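Reading time: 3 minutes

Print this post | E-mail this to a friend

Getting the arm level again

I have been promising a post about looking after the arm since we moved the cell into the back room at Drakunside, and now I've finally got something worth writing up! The short version is that I spent two evenings chasing a fault in the wrist that was really a fault in the base, and I enjoyed nearly all of it.

It started with the reaches. Anything close in was lovely, anything out past the middle came in low, and the further out you went the lower it got. I blamed the gripper first (I always blame the gripper) and took the fingers off, cleaned the pads, put them back and ran the whole thing again. Same result. Then I blamed the wrist joint and went through the homing routine three times, which at least taught me that I can now do it without the notes.

Vinh Âu was the one who put a spirit level on the mounting plate. Two of the four bolts had backed off just enough to let the plate tip when the arm was stretched out, and you couldn't see it at all with the arm folded. I felt a bit daft, but what a satisfying thing to find with a tool that lives in the kitchen drawer.

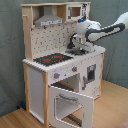

Re-teaching the positions is the part I like best, and it deserves more time than people give it. After the bolts were tight I threw out every saved point and began again with the slow speed set, one hand near the stop button, creeping in until I was happy and only then saving. I do the open positions first and leave the fiddly ones for when I've got my eye in. The sink is the fiddliest of the lot, with the fingers coming down right by the tap and the microwave just above, so I save an extra point well clear of both and make the arm go through it on the way in and on the way out. The oven door gets its own set of points for when it's down, and mixing those up with the closed set is a mistake I don't plan to make again.

For the bolts themselves I went a bit at a time, corner to opposite corner, with the level back on the plate between rounds. Irena Tomaszewski lent me her good torque wrench (a Głowacki, older than I am and beautifully kept) and told me to put a paint mark across each bolt head and on to the plate. If the mark splits, the bolt has moved. I can check all of them now in the time it takes the controller to start up, and I can't believe I ever did without it.

While I had the covers off I also sorted the cable. It had been pulling tight on the far reaches, so I gave it a longer loop at the elbow and swapped the old ties for Zalier hook-and-loop straps, which come off without scissors. The fan filter on the Trasow controller was thick with fluff and had a wash in warm water and a night to dry.

Then the long test, which was 2000 moves at working speed with a check of the home position every so often. I let it run from teatime and kept popping in to look. More than 11 hours later it was still landing where I'd told it to, and the paint marks were all in one piece!

Next on the list is the wrist cover, which has a screw I don't trust, and I'd like to make a proper template for where the furniture stands so that a nudge doesn't cost me an evening of teaching. Vinh thinks corner blocks on the floor would do. I'm leaning towards tape, for now anyway, and will post whichever one wins.

Contact | Copyright, all words my own | Back to top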